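Let the kids fail in the simulator first

Quick one, bus leaves at 4 and I want this posted before then.

I help with the robotics club at Gretham. We spend most of our year in a simulated kitchen now. A counter, some dishes, one arm. Every spring somebody on the parent list writes in to ask when the students get to touch a real robot, and every spring the tone gets a bit sharper. Fair question. Wrong worry, I think.

What they picture is kids playing a video game. What they'd see if they sat in for an hour is a lot of arguing about where a cup is.
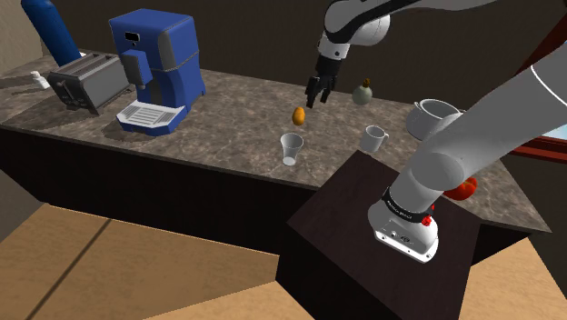
*The Furkau kitchen, our main practice room this year. Arm over the counter, gripper pointing down.*

The first task everybody gets is dull on purpose. Get the gripper to a thing on the counter, close on it, lift it. Sounds like nothing. Then you find out your code thinks the mug handle is on the other side, or the path you drew goes straight through the pot. On a real arm that's a scary noise and a lost afternoon. In the sim it's a reset and maybe a groan from the next table.

And resets are the whole point. The club rule is 100 tries on a task before you ask a mentor to look at it. People hate this rule. I hated it too, when I was a student here and we had one small arm for the entire club. You know how many turns I got in a semester? Not many. Mostly I stood in line behind the seniors, and I learned what standing in line teaches you.

The other complaint is better, and I don't have a clean answer. Simulators lie. Friction is off, light is too nice, a cup in there has no dried soda in the bottom. True, all true. A team that has only ever worked in a sim is going to get a nasty surprise in front of hardware. Ours did, at the Istari meet in December, where we dropped nearly everthing and went home early. I still say that's a cheap lesson. They knew how to read what went wrong, becuase they'd been reading failures for months. The arm was new. The habit wasn't.

Also you get views you'd never get standing next to a table. 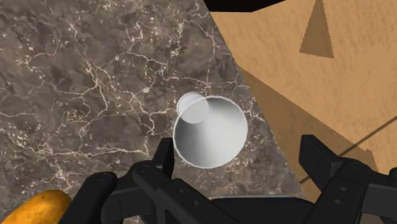 *Looking straight down on the white cup, between the open fingers.*

I'd put this view in front of any parent who thinks it's a game. Work out where the rim is. Now the base. Now tell the fingers how far to close, in numbers, and don't knock it over. Students who swear they're bad at geometry will sit with that for 50 minutes and skip the snack table. Didn't see that in my geometry class.

So what do I want. Not more sim, we have plenty. I want the school to stop counting hardware as the real program and everything else as a warmup. The grant form asks how many robots we own. It doesn't ask how many tries each kid got. If Gretham does find the money for 2 arms next year, great, I'll carry the boxes in myself. But keep the software licenses. Keep the old lab computers. Please don't pay for one with the other, which is the version I keep hearing in the hallway.

And write the Aliyu workshop back, somebody. They offered us bench time over the summer and the email is just sitting there.

Ok. Bus.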